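# Totau table-clearing notes

Object and activity reference for the Totau set. Totau covers one activity: a small round table after a light meal or a drink, and the work of getting everything on it onto a serving tray and out of the room. The notes describe the things on the table, the names used for them in the annotation files, and the order in which they are normally cleared.

Read this file before `labels.csv`. Several label names are shorter than the everyday names and a few of them overlap.

## Contents

| File | What it holds |
|---|---|
| `README.md` | this document |
| `labels.csv` | one row per labeled object, 3611 rows |
| `sessions.csv` | one row per clearing session, 118 rows |
| `layouts/` | starting layouts, one text file per session |
| `splits/` | session lists for training and held-out use |

All CSV files are UTF-8, comma separated, with a header row. Empty cells mean "not recorded". They do not mean zero.

## Scope

Included:

- cups, cans, bowls, plates and trays on a tabletop
- small leftovers that belong to them, such as napkins and spoons
- marks and stains on the table surface

Not included:

- washing up, drying or putting away
- glassware
- full meals with serving dishes

Sessions come from two sites, Arngate and Echeverría. The Arngate rooms are carpeted. The Echeverría rooms have hard floors, and the tables there are rectangular. Site is recorded in `sessions.csv` under `site`.

## The table

The round tables have a beige top. They are large enough for a tray plus a loose spread of dishes, but a tray placed at an angle takes up a good part of the usable surface. Layout files therefore give the tray first and everything else relative to it.

Tables are not wiped between sessions. Small brown stains are common and are labeled `stain` when they can be told apart from the surface. A stain is never a target for clearing.

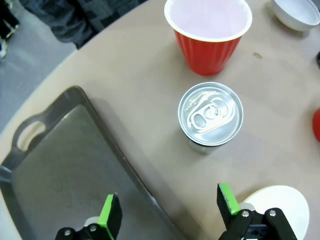 *Page last changed: Jan 28, 2021*

The can in the middle of the table is the first target in this layout. Its pull tab is lying flat on the lid, so the entry in `labels.csv` is `can` with `tab=flat`. The red cup carries `cup_party`, the bowl `bowl` and the tray `tray`. The stain beside the cup gets its own row. The plate is labeled even though only part of it shows – the same rule applies to the bowl.

## Object classes

### `can`

Aluminum beverage cans. Brand is not labeled, and lettering on the lid or side is not transcribed. The attribute `tab` takes one of these values:

- `flat` – tab lies against the lid
- `raised` – tab stands up from the lid
- `missing` – no tab on the lid
- `unknown` – lid not visible

`tab` says nothing about whether a can is full or empty. Contents are recorded per session, under `can_contents`, and only if the can was checked by hand before the start. Do not infer one from the other.

### `cup_party`

Plastic party cups. Most are red with a white rim and a pale interior. The sides may be ribbed or smooth; this is not an attribute. Cups taper toward the bottom, so a box drawn from above is wider at the rim than at the foot. Boxes follow the full visible outline.

### `bowl`

White bowls, ceramic unless the `material` column says otherwise. Bowls go onto the tray right side up. A bowl stacked inside another bowl gets its own row, with `stacked=1`.

### `plate`

Round white plates. Plates and bowls are easy to confuse when only the edge is in view. Annotators were told to use `plate` only where the flat part could be seen or the same item was identified elsewhere in the session.

### `tray`

Dark gray plastic serving trays with a raised rim and cutout handles. The `tray` box includes the rim and handles. Objects standing on the tray have `on_tray=1`. An object leaning on the rim from outside has `on_tray=0`.

### `other`

Anything on the table that could not be named with confidence. This includes slivers of objects at the border of a view. Color may be filled in for these rows, material may not.

## Clearing order

The usual order is:

1. Turn the tray so that one handle points toward the table edge.
2. Plates, stacked, at the center of the tray.
3. Bowls on top of the plates, or beside them if there is room.
4. Cans, upright, close to the rim.
5. Cups last. Empty cups may be nested.
6. Napkins and spoons into the top bowl.
7. Lift the tray with both hands and carry it out.

Layouts with `order=can_first` swap this around and start with the can. These layouts were added to get more cases of a tall, narrow item standing on a tray before anything heavy is set down next to it.

A session ends when the tray leaves the table or when 1000 seconds have passed, whichever comes first. Timed-out sessions have `complete=0` and are kept.

## Layout files

Each file in `layouts/` lists one object per line:

```
tray lower_left angled
can center upright
cup top upright
bowl upper_right upright
plate lower_right flat
```

Positions are coarse on purpose. They refer to the view, not to where a person is seated or standing. Layout files use `cup` where `labels.csv` uses `cup_party`; the loader maps one to the other.

## Splits

The splits are by session, never by single row. 4 sessions from Echeverría are held out completely and share no crockery with the rest. They are listed in `splits/heldout.txt`.

## Known problems

- `stain` is under-labeled in the early Arngate sessions. Faint marks were skipped.
- The `material` column is blank for most trays.
- Some nested cups have a single row instead of one per cup. A corrected file is planned for February.
- People near the table are not labeled. Legs and shoes show up in the background of some views.
- Shadows next to cans were boxed together with the can in a few rows. If you need tight boxes, check the `can` class first.

## Use with Pleten

The Pleten loader reads the folder as it is. Set the root to the directory that holds this file:

```
pleten load --root ./totau --split train
```

Older versions of the loader stop on the accented letter in the site name. Either update, or pass `--site-ascii`, which writes the name as `Echeverria` in the output only.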